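4.2 Materials: boards and trays

The study used small wooden pieces of the sort sold as keyhole plaques or trinket trays. All flat, all with rounded corners and a rim of some kind. Stock came from two suppliers, Sastel and Vieira, ordered in one go in July so the batches would be comparable. We did not sand, oil or relabel anything. Pieces went from the box to the table.

Handling matters more than we thought at the planning stage. A shallow piece lying flat offers very little edge to get hold of; the same piece on its edge is easy to hold but easy to knock over. Earlier work on household wooden goods (trays, coasters, chopping boards) mostly reports the flat case only. We wanted both, so each piece was placed flat and upright, order shuffled by the Undeck scheduling sheet.

Surface was kept plain. White tabletop, no cloth, no mat. A mat would of helped the upright pieces stay put but it hides the lower edge and we needed that edge for scoring.
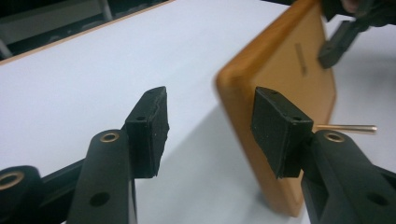 Figure 3. Board in the upright condition on the white tabletop. Tan face, rounded corners, darker orange-brown rim.

Rim colour is worth a note. On several pieces the rim is a good deal deeper in tone than the face. Raters used this as a cue without being told to, and it may account for the better agreement on upright placements. Not tested separately. Grain direction was written down at intake but dropped from the analysis, too many pieces where the two intake notes disagreed.

4.3 Placement and scoring

A placement starts with the piece at rest and ends when it is at rest again, hands clear. Anything touched twice inside the same placement counts once. Total logged: 2,794 placements. Of these 2,658 were kept, the remainder lost to missing start marks or to pieces that left the table. Every session was capped at 30 placements, with a break after 12 for those who asked for one (most did).
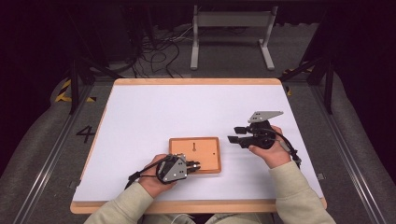
Flat trays were set down near the middle of the board and not lined up with the border. Lining up was tried in the pilot and gave a false sense of neatness; people then spent effort restoring the alignment, which was not the task. The keyhole slot was left as supplied. We had wondered if it would be used as a handle or a pointer for which way is up. Scored as a yes/no under "slot used", see Cisis coding sheet, column four. Small extra holes in the face were ignored.

Final position was scored for rest (flat, upright, leaning) and for turn against the starting position, in quarter turns only. Finer angles were tried and abandonned, raters could not agree on them. Leaning was rare enough that we fold it into upright in the tables that follow.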